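Prenatal Classes and Lactation Support: Changes for the Coming Season

July 2, 2021

The Menano Maternity Service will return to a full schedule of childbirth preparation classes in September. Registration is open to all patients who plan to deliver at the Prustano campus, and to their partners or chosen support persons. Patients who have already reached their 31st week of pregnancy will be given priority for the first session and are asked to call the class office directly instead of using the online form.

The series has been rewritten over the past year by a working group led by Aileen Ignacio. It now consists of five evening meetings. The first two address the last weeks of pregnancy, including sleep, swelling, heartburn, practice contractions and the signs that call for a telephone call to the labor unit. The third and fourth cover labor, pain relief and cesarean birth. The fifth is given over to the first days at home with a newborn – feeding, diapering, safe sleep and the recovery of the mother.

Each group is limited to 19 families. Patients who are expecting twins may join any group, but are encouraged to request the separate handout on multiple births, which covers earlier delivery and the possibility of a stay in the special care nursery.

The fee for the series is unchanged. Patients who cannot meet the fee should mention this when registering. No paperwork is required, and the request is not noted in the medical record.

Breastfeeding Consultations

Lactation visits will move from the second floor to Room 2370 in the Koltel Building, next to the newborn follow-up clinic. Visits may be scheduled before delivery. This is recommended for patients who have had breast surgery, who had difficulty feeding an earlier child, or who take daily medication and have questions about its use while nursing. Patients should bring a list of all medications and doses, including vitamins and herbal products.

The evening telephone line remains in place at extension 2512. Calls are returned the same evening when possible. The line is not intended for emergencies. Heavy bleeding, a severe headache, changes in vision, fluid leaking from the vagina, or a clear decrease in the baby's movements should be reported to the labor unit at once, at any hour.

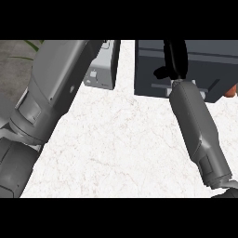
Yuxi Jiang wrote to the newsletter after attending the pilot series in the spring, and asked that the session on recovery be placed earlier. By the fifth meeting, the letter noted, two couples in the group had already delivered and missed the part they most wanted to hear. The working group has discussed this point. The order of the meetings will stay as it is for the first series, but the recovery material will be mailed to every registered family before the opening session, and those who deliver early may attend the fifth meeting of any later group with their baby.

Interpreters are available for all classes and consultations with one week's notice. The Jia Room, where the classes will be held, is reached by the east elevators – the main stairway is closed for repair. Parking in the east lot is free after the start of evening hours, and participants should enter their license plate number at the front desk.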